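3.2 Sorting by label

Units came to the Brelville depot from two sources: office clearances handled by Merkness and the public drop-off counter, which is open until four on Sunday. Both streams were mixed before sorting. The sample for this part of the study was 1416 desktop power supplies, taken from mixed bins over 16 working days. Units with cut cables were kept in. Units with an open casing were set aside and are treated in Section 3.4.

Each unit was placed on the bench with its specification label facing up. The sorter looked for three things and wrote them on the Candard sheet: the efficiency badge, the recognized-component file number, and the crossed-out bin symbol. The output table was copied only when all of its cells could be read. Sorters were told to leave a field blank if they were in doubt – a blank could be checked later, while a wrong entry usually passed through to the final count.

The layout of the labels caused more trouble than wear did. Marks for several markets share the same panel, and their order differs from one maker to the next. The efficiency badge was the easiest item to find, as it is normally the largest mark on the label. File numbers were the hardest. They are set in small type under the component mark, and new sorters often copied another code in their place. After the first 1000 units we added a printed card showing the component mark alone, and the sheet was changed so that the file number had its own box.

Figure 2 shows a label of the crowded kind. The badge reads 80 PLUS BRONZE, and two codes, R33275 and E132068, are printed under different marks. Only the second belongs in the file number box.
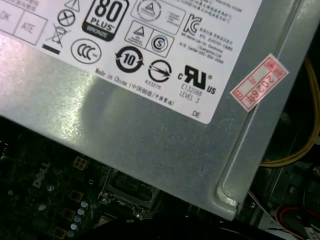 Figure 2. Specification label on a power supply casing, with efficiency badge and certification marks.

Glare was a smaller problem. Bare metal casings reflect the bench lamps, and sorters turned the unit or moved the lamp to one side. We did not record how often they had to do this. Reading times in Table 4 include any such handling, and also the time taken to put the unit in its crate. Each crate held 25 units and was closed before weighing.

Following Fagundes, we count a label as complete when all three fields are filled – the output table is left out of this measure.

Search this journal Enter keyword Go

We use cookies to remember your reading settings. Accept Manage

Contact the editorial office | Copyright and permissions | Back to top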